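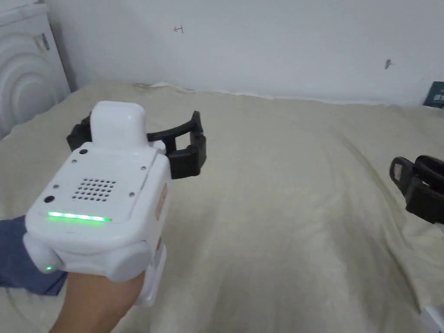

Abb. 1: Handgreifer über dem Laken, Backen geöffnet

Übungsblatt 8 — Fehlerfall »verlorener Griff«

Beim Falten von Textilien fiel im Projekt Hailu im April eine Fehlergruppe auf: Die Backen melden »geschlossen«, der Stoff ist aber herausgerutscht. Von 28 Durchgängen der Serie waren 8 betroffen. Der Fehler wurde erst bei der Auswertung gefunden.

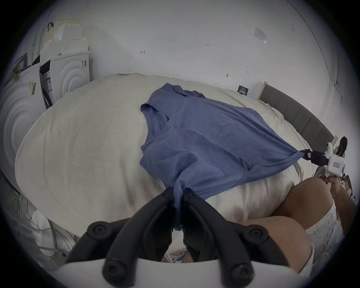 Ein Schließsignal sagt nur etwas über den Weg der Backen aus, nichts über ihren Inhalt. Bei dünner Baumwolle ist der Unterschied im Backenabstand kleiner als das Spiel im Gelenk. Zieht ein zweiter Greifer gleichzeitig am Saum, wie bei dem blauen T-Shirt auf der Bettdecke, wirkt die Zugkraft auf beide Griffstellen. Die schwächere gibt zuerst nach. Im Protokoll steht danach weiterhin »gehalten«.

Die Auswertesoftware Rustik prüfte anfangs nur den Endwert. Seit der Änderung wird der Abstand über etwa 20 Messwerte verfolgt. 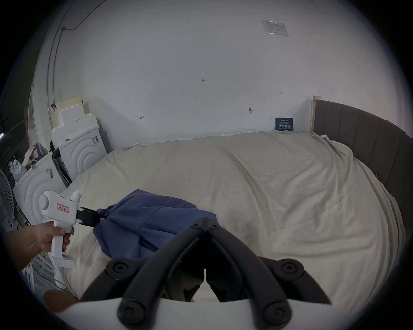 Ein Sprung von mehr als einem Messschritt gilt als Verdacht, der Durchgang wird markiert und von Hand gesichtet. Offen bleibt der langsame Schlupf — er erzeugt keinen Sprung.

Sicherheitsregel: Bei Verdacht erst beide Greifer öffnen, dann nachfassen. Nie mit der freien Hand zwischen die Backen greifen.

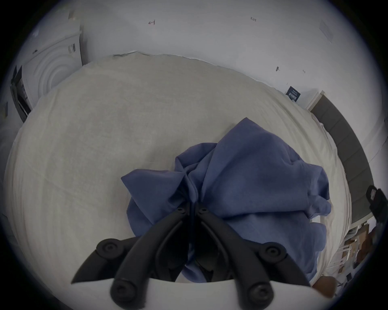
Tuvedis wandte dazu ein, die Schwelle sei zu eng gewählt, bei dickem Stoff werde jede Falte als Schlupf gemeldet. Der Einwand ist berechtigt und wird in Aufgabe 26 behandelt.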